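Plordale Desktop Interior Set — README

This folder holds the close pictures and part notes for one desktop computer, opened on the bench for the refurbishing course at Plordale. The set has 1668 pictures in total, divided in 8 folders by the region of the board. It was put together in April and corrected once after that.

The notes are written for learners who open a computer for the first time. Please read this file before the part list, some names in the list are shorter than the ones in your textbook.

Contents

parts.csv — one line for each part, with region and short name
regions/ — the 8 picture folders
steps.txt — the order of work, memory first, then processor
Jarkow-labels.txt — old label names, kept for people who used the earlier set

Memory region (folder "mem")

The memory slots are long and dark, and the contacts inside them are fine. Look at the latches at the end of the slot before you pull anything. In many pictures only one side of the board is well lit, so white markings on the bright side can be difficult to read. We did not correct the brightness.

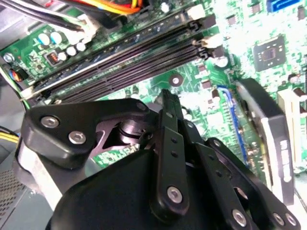

mem: memory slots with one module seated, cables crossing the board.

The folder has 330 pictures. A slot is written as "filled" only if the edge of a module can be seen in it. When the slot is hidden we write "unknown", also if we know from another picture what is there.

Socket region (folder "cpu")

The board is a Dell, with the name printed in white near the socket. For this region we use the following short names:

frame — the metal load frame over the processor
lever — the thin retention lever
hs_hole — round black hole for mounting the heatsink
choke — square inductor beside the socket
cap — any capacitor, large or small
pwr4 — white four-pin power connector

The power supply hangs over a part of the board, and its shadow makes the top edge dark. Some small parts there have the confidence value "low". 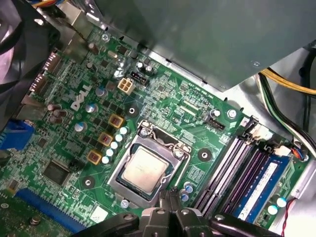

cpu: processor in its socket, with the power supply housing over the board.

The surface of the processor is not clean in these pictures. Smudges are recorded in the column "surface" with the word "marked". We do not say in the data what the marks are made of, please do not change this to "paste" in your own copy.

Open frame (folder "cpu_open")

When the load frame is swung open, it stands up from the board and you can see the board through its window. Learners often draw the box around the window only. The box should go around the complete metal piece, and the lever gets a separate box — even when the two cross each other.
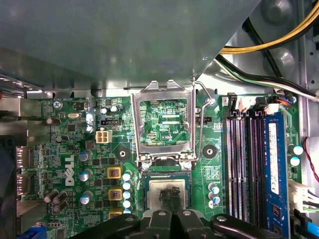

cpu_open: load frame upright, lever raised, processor in the socket.

This folder has 158 pictures. It also gives a good look at the memory slots from further away, and at the small fan headers near the socket. Three slots are empty in the picture printed in this file, and the module in the last one is blue.

Known problems

Cable colours are given for orange, yellow, black and white. Other colours go under "cable_other".
In version 1 the column "latch" had left and right exchanged. Version 2 is correct.
Fankhauser names for the screws (F1, F2 and so on) are still in a few lines of parts.csv.

Use

The set is free for teaching. If you print it in a course book, write "Plordale Desktop Interior Set, checked by Junda" under the pictures. Corrections should be sent with the folder name and the line number in parts.csv.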